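### 3.2 Where people keep the everyday bowl

We asked 203 households in Gilham and Tullelholm where their most-used bowl lives, and the answers were a delight! Many keep it out on the worktop, ready to grab (Figure 1).
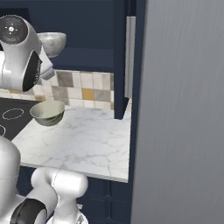
Ingrid Castellanos objected at the June reading that habit matters more than reach, and we now agree in part. Of the 50 homes we revisited, 32 had moved the bowl — often to an open shelf above the hob.

**Figure 1.** Bowls on the counter and on a shelf.

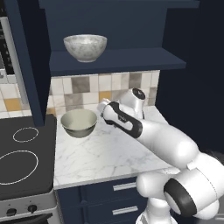 One Tullelholm respondent wrote that a shelf only works if the tallest person cooks, a point taken up in Section 4.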